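The Bag That Wants to Carry Your Chessboard

Soft game bags promise a tidier shelf and a board that goes anywhere. After a month of packing, unpacking and looking for the other bishop, our writer is not sure the cardboard box deserved to be replaced.

The pitch goes like this. You own a chess set. You would play more chess if the set were easier to carry. The set is hard to carry on account of its box, a stiff, flat thing with corners that split. Therefore you need a bag.

I agree with the first part. I own a chess set, and so, I suspect, do most people reading a home magazine, somewhere under the sofa or on top of the wardrobe. It's the leap from there to the bag that bothers me. In my experience people who want to play chess will play it on a towel. People who don't will own a very nice bag.

Still, the bags keep coming. Gonadari, which made its name in picnic blankets, has a game carrier with a shoulder strap. Fikano sells a backpack with a sleeve sized for a folding board. Guillot has one in waxed cotton that costs more than every game I own put together. All of them show up in the same sort of photograph, on the same sort of stone countertop, with a board placed next to the bag at a casual angle, as though someone had been called away in the middle of an opening.

So I bought two, borrowed a third, and cleared the kitchen counter, a cold dark slab that came with the house and shows every crumb. I wanted to see whether a bag makes any difference to the dull part of owning games: getting them out, laying them down, and putting them away again with everything still in them.
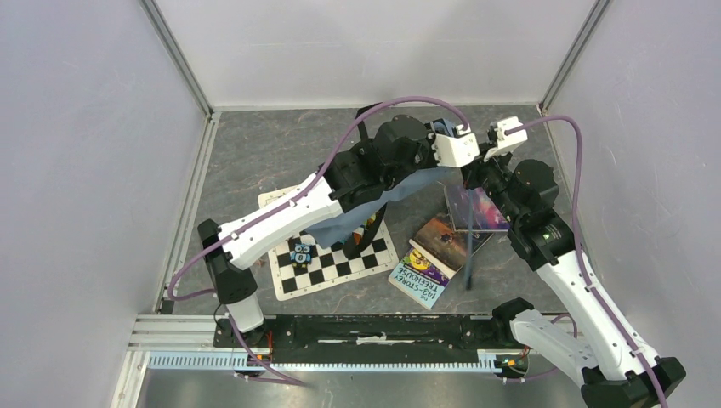

First, the cloth

Before the bag comes the cloth. Several of these kits include one, and the makers are vague about what it's for. You can wrap the board in it. You can lay it under the board so that the board doesn't slide on stone. You can throw it over a game in progress when dinner is ready, and take it off again afterward with the position intact, which sounds lovely until you try it with a tall king on e1.

I tried all of these. As a wrapper the cloth does a decent job of keeping a white border white, and if your board has a wide pale edge you will know how quickly it picks up pencil and coffee. As an underlay it needs to lie flat, and it doesn't want to. Fabric that has spent a week folded in a pocket has opinions about where its creases go. I smoothed it, turned it over, smoothed it again and ended up with a board that rocked very slightly every time I castled.

As a cover it's hopeless. I lost three pawns and the argument about where they had been standing.

The fold matters more than the cloth. Most instructions tell you to fold in thirds around the board, and most boards are square, so thirds leaves you with a fat bundle that has all its thickness in the middle. Folding corner to corner works better. Put the cloth down as a diamond, set the board in the center with its sides running the other way, and bring the points in like an envelope. It takes a minute to learn and it holds without a clip. I wouldn't call this a revelation, but it was the only thing in the month that I've kept doing.

What it costs to be tidy

I made myself a rule for the bags: no padding out the test with games I don't play. One chess set, one deck of cards, one pad for scores. The chess set is an ordinary one with a flat board and rounded corners, 33 chessmen in a drawstring pouch (the usual 32 and a spare queen), and it had lived for years in its original box without complaint.

The Fikano holds all of that with room left over, and the room left over is the trouble. A flat board in a deep bag slides to the bottom and leans. By the time I had walked to the park it was lying diagonally across the pouch with the cards wedged behind it. There is a sleeve, but the sleeve expects a board that folds in half. Mine doesn't. I rang the shop, and a cheerful voice suggested I buy a board that does.

The Gonadari is better on this point. It's shallower, it opens wide along the top, and you can lower a flat board in without bending your wrist around a zipper. What it doesn't have is any structure. Set it down on a hard counter and it slumps onto one side, straps everywhere, like a cat that has been told about its diet. I found I was using one hand to hold the bag up and the other to put things in, and looking for a third to hold the flap.

The Guillot is handsome. I returned it on time and in good order and that's all I will say about the Guillot.

The makers talk a lot about capacity and very little about straps, and straps are where I lost most of my patience. A modern bag has so many of them. There are straps for the shoulder, straps for the chest, little straps whose job is to take up the slack of the bigger straps, and loops for hanging the whole thing on a hook you'll need to buy. Lay any of these bags down beside a chessboard and something black and narrow will be across the h-file within a minute.

A friend who runs a club in Wivham, where they put out boards for 18 people in the upstairs room of the library, told me they tried bags for one winter and gave up. They carry everything in a crate now. A crate has four sides and a bottom, and you can see when a board is missing. I asked whether players had minded. She said that one had asked what happened to the bags and the rest hadn't noticed there were any.

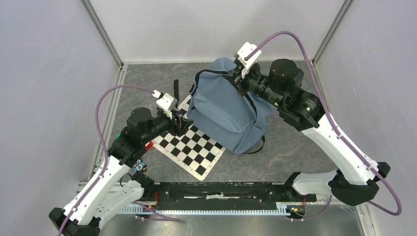
Della Prowse
Contributing Writer, Home & Pastimes

There is a version of this article in which I come around. I tried to write it. I do see the appeal of a soft blue-gray bag and a crisp black-and-white board on a stone surface; the colors are good together, and a room with both in it looks like a room where people read. I left mine out on the counter for several days for precisely that reason. We played less chess that week than usual, because to play we'd have had to move the bag.

Moving the bag became a small study of its own. Put the bag behind the board and it falls forward onto the back ranks. Put it beside the board and you reach over it for your coffee. Hang it on a chair and it swings. The floor is the right place for it, and once a bag is on the floor I'd like to know in what sense it is tidier than a box.

Then there is the order of things. With a box, the board goes on top, so it comes out first, and the chessmen come out after it. In a bag, gravity does the sorting. The pouch is heavy, it sinks, and the board has to be dug out past the cards. I started loading the bag on its side, board against the panel that would face my back, pouch at the base, cards on top, and closing the buckle before I stood it up. That works. It also takes longer than putting the lid on a box, and I timed both, because I had got to that stage.

If you must have one

Buy it for the board you already own. Measure the board corner to corner as well as along the side, since a square thing tends to go into a soft thing at an angle. Take the board to the shop if they'll let you.

Look at the opening before you look at the pockets. An opening narrower than the board rules out the bag, however many pockets it has.

Count on trimming or tying the loose straps. I used rubber bands from a bunch of asparagus and they are still holding.

Ignore anything a label says about fabric weight. The Fikano's says 300 in large figures and leaves you to wonder what there are 300 of. I read the leaflet twice and am no wiser.

Keep the old box. You may think you won't want it. I put mine out with the recycling in the second week, went out to get it back in slippers, and have since repaired its corners with brown tape.

A second set of bags is due in July, including a rigid-sided one from Gonadari that stands up by itself and has a lid. From the drawing I was sent, it's a box with a handle. I've asked to try it, and I'm looking forward to it more than I expected.

Prices and availability checked 25 June 2025. The two bags we bought have gone to a charity shop; the cloth stayed.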